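Home News Events Workshops Tool Library Contact

Skavar tool library opens its doors with 1566 items on the shelves
April
By the Skavar Community News desk
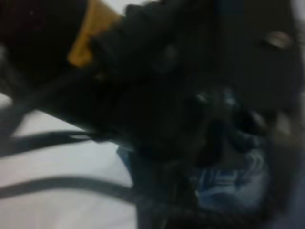
A dark handle or tool body with a yellow-orange band, up close at the Skavar tool library.

If you have ever bought a tool for one job and then watched it gather dust in the garage for years, you are going to love what has happened at the old Debnath hardware store! The Skavar tool library is up and running, and there are 1566 items ready to borrow, from tack hammers and tin snips to a tile cutter so heavy it has its own trolley.

The idea started small. Neighbours along Stelton Road had been lending each other ladders for years, and when the hardware store closed its back room was offered up at a very friendly rent. A call went out for unwanted tools with a goal of 1000 donations by the end of summer. People went through their sheds, cleared out their parents' basements, and sailed right past it (the screwdrivers alone fill a whole wall of drawers).

Everything that comes in gets a clean and a check before it goes on the shelf. Blades are sharpened, loose handles are tightened or replaced, and anything with a cord is tested by a licensed electrician. Colour tape goes on next so that borrowed tools find their way back to the right bay: yellow for hand tools, blue for plumbing, green for the garden. Tools that already have a coloured grip keep it and get a stamped tag.

Membership has reached 273 households, and the Saturday-style bustle at the counter now seems to happen every time the doors open. One member has redone an entire kitchen with borrowed gear. Another came in for a single Allen key, stayed for the sharpening demonstration and went home with a hand plane and a grin.

Stolska, the joinery down the street, has pitched in as well, with two solid workbenches and a bin of hardwood offcuts that anyone can dig through for practice pieces. The benches are free to use during opening hours, and there is nearly always somebody nearby who can show you how to set a chisel or free up a seized clamp.

Loans run for 2 weeks and can be renewed once if there is no one waiting. Bring proof of address to join. Donations are still welcome, with wood clamps, long extension cords and metric socket sets at the top of the wish list. Please leave paint, solvents and anything gas-powered at home for now, as the storage cage for those is still being built.

The library is at the rear of the Debnath building, through the laneway gate.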